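Workshop tips: two arms, one table, software that behaves

Updated 2025-05-06

Bits and bobs from the Dandow bench. Control, perception, planning, tooling. Mostly written down between runs so forgive the order. Job is noodle packets into bins, two arms, script is called Ustau.
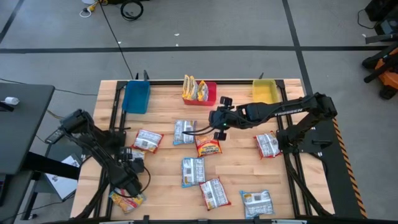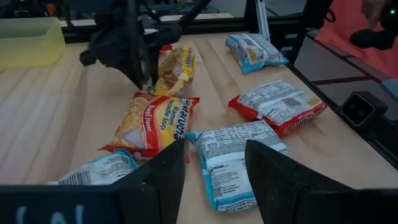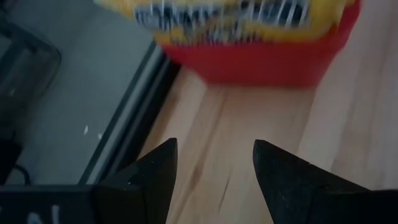
Names first. Call the arms left and right from ONE viewpoint and put it in the config as a comment. We had "left" meaning two different things in two files for most of October. Painful.

Time stamps. Stamp every camera image when it is taken, not when your code gets round to it. Wrist views lag differently from the top view. If the planner mixes an old wrist picture with a fresh top one the grasp lands a finger's width off and you will blame the gripper.

Blur. Cheap sharpness score on each wrist picture, skip anything under the line. Don't try to be clever and rescue it. Another one will be along in a moment. Keep the skipped ones in a separate folder though, handy when tuning the threshhold.

Packets face down. Backs look alike whatever the flavour — same small print, same sort of code squares. If your detector only learned fronts it will shrug at half the table. Label backs as their own class, "packet, flavour unknown", and let the planner pick them up anyway. Sort out the flavour later or not at all.

Shiny wrappers. Depth goes full of holes on crinkly film. Fill from the table plane, then add a fixed height for the packet. Crude. Works better than the smoothing filter we had before.

Picking order. Nearest first sounds sensible, isn't always. Do the packets with most clear space round them first, the crowded ones get easier as you go. One line change in the sort.

Two arms, shared middle. Simple lock on the middle strip. One arm asks, gets it, does the pick, lets go. Put a timeout on the lock, ours is 9 seconds, or a crashed process will hold it till teatime. And log who had it.

Grip force. Close on current, not on position. Packets are squashy and no two fold alike. Stop at the limit, wait a beat, read again. If the current has dropped right off you've got air. Open, back up, have another look.

Retries: 4 then give up and move on to the next packet. Ours used to try for ever. Came back from lunch to 325 attempts on one packet in the log.

Bins. Fit the rim, not the whole bin. See-through plastic confuses the colour mask and the inside changes every time something drops in. Rim stays put. Release height is measured from the rim as well.

Stacking up. Packets that land upright take more room than flat ones. Have the planner check the top of the heap before each drop, and raise the release point if needed. Forgot this once, arm pushed the pile about instead.

Speed. Slow the last 18 mm of the approach and leave the rest quick. Slowing the lot just wastes the afternoon.

Config files. One per table, in version control, no editing on the machine. Yes even for a quick test. Especially then. We use Hasanex for the diffs but any old tool will do.

Replay. Adams is our replay viewer, side by side cameras with joint currents under. If you haven't got one, write one before you write anything else, even an ugly one. Scrub back from the failed pick to the last good picture and the cause is usualy sitting there.

Calibration check at start of day: touch the same corner mark with both arms, compare numbers, refuse to run if they disagree. Takes less time than the kettle.

More on the lock code when I've tidied it up.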